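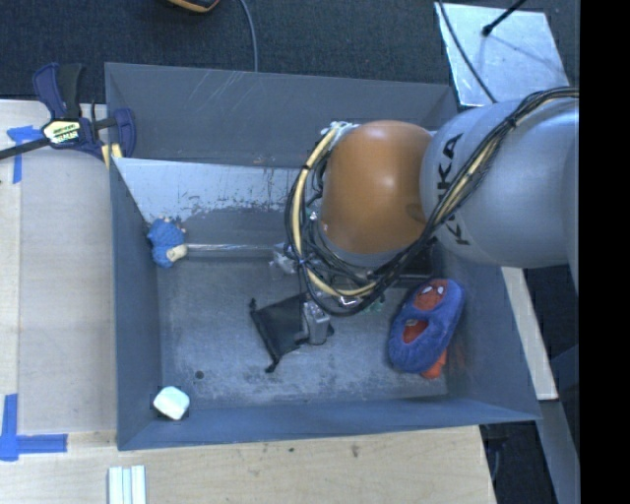
Bin picking thread for the Flatbridge course, since the old one got locked at 17 pages. Second week on the grasp unit and my group still can't agree what order to go in. I say the drawstring pouch goes first. It's black, it's flat, it lies on scuffed gray metal and the depth data on it is garbage, so if we can do the pouch we can do anything. The fuzzy slipper over against the right wall is the other headache -- Spider-Man on the toe, soft all over, and it's leaning so the top grasp the planner wants is never the one I'd pick. Anyone from last year's class still around? What did you guys start with?

-- larysa_z

---

tobydrives wrote:

Start with the hard rigid stuff. Always. You need to know your calibration is good before you blame the object. If you miss a pouch you learn nothing, could be the cloth, could be the tool offset, could be anything.

---

larysa_z wrote:

calibration was signed off before we got near the bin tho. we did the taught points for a whole lab session. Mr. Lysenko checked them

---

tobydrives wrote:

Signed off with what tool on?

---

larysa_z wrote:

...the pointer

---

tobydrives wrote:

There you go. Redo it with the gripper on. Take you one lab.

---

mill_and_lathe wrote:

Going to disagree with Toby a bit. We did rigid first last year, got really good at blocks, felt great, then had nine days left for anything soft and it showed. Final run is scored per item pulled and soft items are worth double. Check the sheet, it might of changed but I doubt it.

I'd do one rigid item to prove the numbers, one day max, then straight to cloth.

---

kuzmenko_kid wrote:

what mill said. also CLAMP YOUR BIN. we lost a whole afternoon in December to a bin that crept every time the fingers brushed a wall. nobody noticed till the end of the day and every pose in the log was off by a bit more than the one before

---

larysa_z wrote:

It's clamped, upper left rim, bit of wood wedged under so it bites. Blue tape on the table next to it too.

---

kuzmenko_kid wrote:

one clamp?? put a second on the opposite corner. it'll pivot

---

tobydrives wrote:

One is fine if you stay off the walls. If you're hitting walls hard enough to pivot the bin you have other problems.

---

kuzmenko_kid wrote:

ok but they ARE going to hit walls. slipper is against the wall. thats the whole point

---

R. Lysenko wrote:

Instructor here. Second clamp, please. Come get one from the cage, sign for it.

Also, Toby is right about the tool. I checked the points with the pointer and wrote "pointer" on the form. Read the form.

---

larysa_z wrote:

yes sir. will do both

ok so the pouch. Current idea is go for the cord ends, they stick out on one side and they're knotted so there's something to hold. Dmitri in my group thinks thats dumb and wants to pinch the body of the bag from above. We tried his way on paper and the fingers just push it into the floor??

---

mill_and_lathe wrote:

Body pinch works if you come down open, touch, back off a hair, then close slow. You're trying to make a fold. Don't drive into it.

Cord sounds smart and is a trap. Tiny target, and the detector will find it one time out of ten. Ours kept calling the cord a shadow.

---

Flatfoot600 wrote:

We did cord. Worked for us. Hand labeled a pile of frames first, 600 of them, took the weekend, split between four people. So "trap" depends how much labeling you want to do

---

mill_and_lathe wrote:

Fair. I wouldn't want to do 600 frames of string.

---

Flatfoot600 wrote:

it was not a good weekend

---

braldale_b wrote:

Different school, hope its ok to post. We run something similar at Braldale. Question on cables -- how are you keeping the bundle from catching? Ours loops round the wrist joint and when joint six spins past a certain angle it goes tight as a drum.

---

larysa_z wrote:

Same layout here, black and cream bundle comes along the top of the link, over the KUKA lettering and then loops around the orange joint cover. There's a tie near the top bend. We put a software limit on six and just live with it. Means some grasps get thrown out that would of been fine.

---

tobydrives wrote:

Don't just throw them out. Most two finger grasps are good at 180 the other way. Have the planner try the flipped one before it rejects. Ten lines of code.

---

braldale_b wrote:

oh thats good. stealing that

---

larysa_z wrote:

same lol

---

kuzmenko_kid wrote:

and leave slack. if you tie it tighter to look neat you'll rip a connector. ask me how i know

---

Flatfoot600 wrote:

What are you guys using for grasp candidates this year, still the Girotier package?

---

larysa_z wrote:

Yeah Girotier, default settings, 4000 samples per look. It's slow. Cut it to a quarter and it stopped finding anything on the little stuff, the white block in the corner especially.

---

Flatfoot600 wrote:

Crop to the bin floor before you sample. Half your candidates are on the walls and the rim. Don't lower the count.

---

mill_and_lathe wrote:

^ this. But crop a little loose or you'll lose the corner items, and the slipper.

---

R. Lysenko wrote:

Reminder that the run plan is due before anyone gets arm time again. Order of items, grasp type for each, what you do on a miss. One page. Group 3 still owes me theirs.

---

larysa_z wrote:

we're group 3. its coming

Plan as of now: recalibrate w/ gripper, white block first, then pouch w/ Dmitri's pinch (the slow version), cord as backup, slipper last. On the slipper I want to grab the edge of the foot opening. Anybody tried that?

---

kuzmenko_kid wrote:

opening edge is good if one finger gets inside. if both land outside it squishes and pops out

---

tobydrives wrote:

I'd go across the heel. But try it your way, log both.

---

larysa_z wrote:

ok. lab opens at 9, will post numbers after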